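Grulldale Home & Laundry Board > Fabric Care > Pilling on sweatshirts, is it me or the dryer?

ballgate_beth
Posted 7:42 pm
Okay so I need opinions. I bought 2 of the same sweatshirt back in March, one for me and one for my son, and mine already has those little fuzz balls all over the front and under the arms. His looks brand new. Same machine, same soap, same everything! The only difference I can think of is that I wear mine practically every day and he has to be begged to put his on. Is there any way to save it or is it a rag now?

Flotden_Fran
Posted 7:58 pm
Not a rag! Turn it inside out before it goes in the wash, cold water, gentle cycle, and zip up anything else in the load. Jeans are murder on fleece. I ruined a really nice lavender one that way and I'm still sore about it.

jouko_t
Posted 8:15 pm
I'd skip the dryer completely. I hang all mine on the rack in the basement and they last for years. My mother did the same and she had five kids in sweatshirts.

cartwright_kid
Posted 8:21 pm
Hard disagree with jouko. Line dried sweatshirts come out like cardboard. Low heat for 30 minutes, take it out a little damp, done. What fuzzes them up is the washing and the rubbing. Her son's gets the same dryer and his is fine, she said so.

ballgate_beth
Posted 8:34 pm
Ha, that's a good point about the dryer. I do carry a big tote bag on one shoulder and now that I'm looking, that side is worse. What do people use to get the fuzz off? My sister swears by a disposable razor but I'm scared of it.

zivko_h
Posted 9:02 pm
Long answer, sorry, this is my favorite subject (my wife says I need a new one). I've used the razor, the pumice stone thing and the little electric shaver. The razor works great until the one time it doesn't, and then you have a hole. I put one right through the elbow of a green pullover. The electric one is slower but it has a guard on it, so I'd start there. Lay the shirt flat on something hard, pull the fabric smooth with your free hand and go in small circles. Don't press.

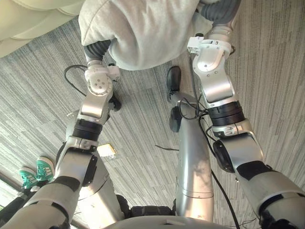
Stay away from the cuffs and the waistband though. The ribbing stands up higher than the rest and the shaver will grab it, and once a rib is nicked it runs. For those I just pick the fuzz off by hand in front of the TV. Takes forever - I kind of like it.

Flotden_Fran
Posted 9:10 pm
Živko you are a patient man. I use packing tape on my cuffs.

zivko_h
Posted 9:16 pm
Tape only gets the loose lint, Fran! The pills are still attached by their little threads. You have to cut or pluck them.

Flotden_Fran
Posted 9:19 pm
Well my cuffs look fine to me.

jouko_t
Posted 9:27 pm
Check the tag too. My all cotton ones hardly pill, the blends are the bad ones. And no fabric softener.

cartwright_kid
Posted 9:40 pm
Okay, we agree on the softener at least. Half a cup of white vinegar in the rinse if you want it soft.

ballgate_beth
Posted 10:05 pm
Tag says 60/40 blend, so there you go. Ordering the electric shaver tonight and the tote is moving to the other shoulder. Does the vinegar smell come out?

cartwright_kid
Posted 10:11 pm
Yep, gone by the time it's dry.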